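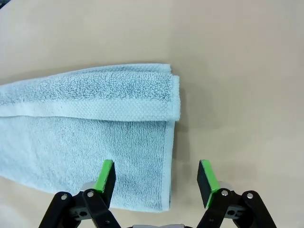
I have been swimming at the Nellska baths for most of my adult life, and I still can't tell you why I go in February, when the water feels like soup and every kid in the district is bombing off the side. Habit, mostly. My grandmother swam there before me, in a rubber cap with a chin strap, and she raised us to believe that a person who didn't swim was a person who hadn't been shown how. She also had views on towels. Hers were terry, always, the kind with the loops standing up and that flat woven band near the end, and a pale blue one folded on a table still makes me think I'm about to be told to dry between my toes. I can smell the chlorine just writing it down.

The pool was dug in '64, sixty years before the council started using the word "rationalise" near it. It's fed by a bore, it's cold for nine months of the year, and the deep end has a dip in the floor that everybody's touched with a foot and screamed about. Entry is $2 if you've got coins. If you haven't, you get waved through with a look.

What I wanted to write about, though, is the Wednesday lot. They turn up at six in the morning, all of them past 70, and they do not so much swim as hold a meeting in the water. Breaststroke, heads up, four abreast, talking the whole time. I joined by accident (I'd misread the lane sign) and got a full rundown on somebody's hip before I'd reached the far wall. By the second week I had opinions on the surgeon.

Kieran Mottram is the closest they've got to a boss. He was a fitter at Kristiansen for years, and he swims in shorts he swears are older than his daughter. "You don't come here to get fit," he told me, hanging off the rope with his goggles on his forehead. "You come here so someone'll ring if you don't." Then he pushed off, and I had to sprint to hear the end of a story about a caravan.

I did try the flash place at Nedero last winter. It's heated, it's got a wave machine and a cafe, and you tap in with a Zimex wristband that tells you how far you've gone. Mine said 2524 metres one morning and I was so chuffed I showed the bloke in the next lane. He nodded and put his earplugs back in! I finished my laps, had a pretty ordinary flat white and drove home.

So I'm back at Nellska with the cold and the gossip and the one shower that runs properly. Breakfast is on the concrete steps afterwards, thermos tea and whatever's been baked, usually a date loaf, with everyone's hair sticking up and the magpies getting closer. Kieran says to bring a cushion. The steps are murder until the sun gets round.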